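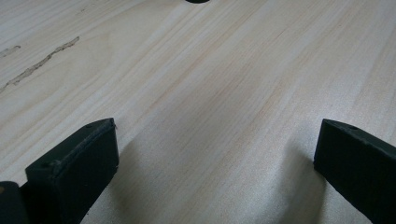 Notebook, perception / wrist tracking
June, Saturday, started 9:40

Goal for today: find out why the wrist-camera pose estimate slides along the grain on bare wood, and decide whether the fix belongs in the tracker or in the episode filter.

Background so I don't have to reread the thread. Nasrin Ghaffari flagged a batch of hand-held episodes where the replayed trajectory drifts during slow approaches. Replay looks fine over the cluttered bench. It goes bad when the view is mostly board. Drift direction is consistent within an episode and lines up with the grain, which smells like the aperture problem. Long parallel stripes constrain motion across them and say almost nothing about motion along them.

Versions: tracker is Plavasen on the June branch, optimizer settings default. Replay tool is Masance. IMU preintegration on. Feature budget 500 per keyframe.

9:55
Ran the worst episode with feature overlay. The budget fills, so the health check passes. Most of the corners are not corners. They are points on grain lines with one strong gradient direction and a weak second one. The detector threshold is on the sum of the eigenvalues, not the smaller one. Somebody changed that in the spring to get more features on the white tabletop. Commit message says "improve coverage".

Second problem. A fair share of the strongest features sit on the gripper fingers: the rims, the little round holes on top, scuffs. Those don't move relative to the camera except when the jaw moves, so they vote for zero motion. There is supposed to be a mask. It is drawn for closed fingers. With the jaw wide open the fingers are outside it and fully tracked.

10:30
Shadow between the fingers also gets features along its boundary. It travels with the tool, more or less, so it votes the same way as the fingers. Soft edge, low response, but on pale wood there is not much competing with it. The outlier rejection should catch this. It doesn't, for the reason below.

RANSAC inlier set, worst segment: fingers and shadow agree with each other, grain features agree with anything along the stripe direction. So the zero-motion hypothesis collects both groups. The true motion gets the few real landmarks, and there aren't many. On this board the useful ones are the ragged ends of the filler-like streaks and whatever dark thing comes in at the far side of the view. The IMU then pulls against a vision term that is very sure of itself, and loses.

11:15
Changes on a local branch:

1. Detector score back to min eigenvalue. Threshold unchanged to begin with.
2. Mask computed from jaw width at each frame instead of one static polygon. The width signal is already logged. Interpolated it to camera time, dilated the polygon a bit for timing slop.
3. Features with poor conditioning get an anisotropic covariance instead of being thrown away. Full weight across the gradient, very little along it.
4. Health check looks at the smallest eigenvalue of the translation information matrix. Feature count stays in the log but no longer gates anything.

Kept these as separate commits so Konrad can bisect if it breaks his mounting calibration.

12:05
Change 1 alone: tracking loss on two of the test episodes. Expected. Taking away bad features leaves nothing when the view is all board. Previously it failed quietly, now it fails loudly. I prefer this but the pipeline does not, it drops the whole episode.

Changes 1 + 2: zero-motion bias gone. The estimate no longer sticks during the slow approach. Some wander along the grain remains.

Changes 1 + 2 + 3: wander follows the IMU, which over a short segment is good enough, and it snaps back once real structure is in view. No tracking loss on the test set.

13:20
Bug in my mask. Left and right fingers were both using the left sign for the jaw offset, so the right mask moved inward on opening. Everything still looked better than baseline, which is a warning about judging this by eye. Fixed, reran. Small improvement on the wide-open segments, no change elsewhere.

Also, the static mask file lists only the finger polygons. There is a bit of gripper body showing low on the left in the current mount, and it needs its own fixed polygon. Added one by hand. Konrad should regenerate it from the CAD model, I traced it with a mouse.

14:10
Frame rate check. Per-frame mask cost is nothing. The anisotropic covariance adds a small decomposition per feature, and at 500 features this is visible in the profile but well inside budget. Left it at 500. Tried 80 for curiosity: faster, worse on the bench episodes, identical on bare wood. That fits, there were never that many good features there to begin with.

Solver iterations: 5 is enough. It was converging to the wrong answer before, more iterations only got it there more thoroughly.

14:45
Open question is what the policy people should do with episodes already exported. Relabeling is a rerun of the tracker on raw video plus IMU, no new collection needed. Jaw width is in all the logs except the oldest Torkbridge set, where it was saved without timestamps. For those, either estimate width from the image or leave them out. I vote leave them out.

Do not add texture stickers to the board. It has been suggested twice. It would fix the tracker and put stickers in the training images.

To do
- Konrad Baran: body polygon from CAD, check the mask against his extrinsics
- Nasrin: rerun the flagged batch in Masance with the branch, compare gripper pose at first contact
- me: unit test for the left/right sign, with an asymmetric case so it can fail
- me: ask Hashmi whether the exporter can carry the information-matrix score per frame, so the filter can cut segments and keep the rest of the episode
- revisit threshold from change 1 after the rerun, not before

15:30
Branch pushed. Rerun queued on the shared machine behind a calibration job.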